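Pale table, white cup — coaster or not?

dunmore7
Oiled ours in March and I'd like to keep it looking decent. Do you lot use coasters?

Suvusar
Always. Bare wood marks.

clovham_k
Disagree. Lidded cup, no coaster, wipe it after. Fine so far.

Suvusar
Until it leaks. And felt pads under any metal shelf legs.

dunmore7
Grain close up, then the table with the shelf on it.

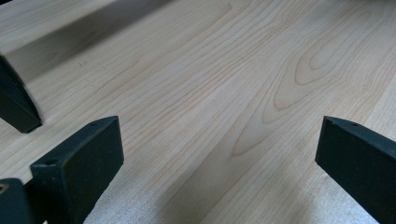
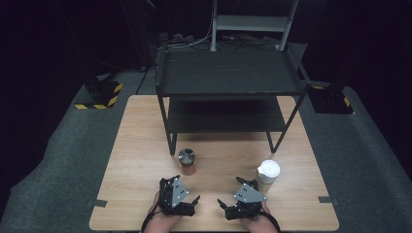

Brukton Woodwork Club — Members' Board

clovham_k
Nice grain. I'd go 400 grit before more oil.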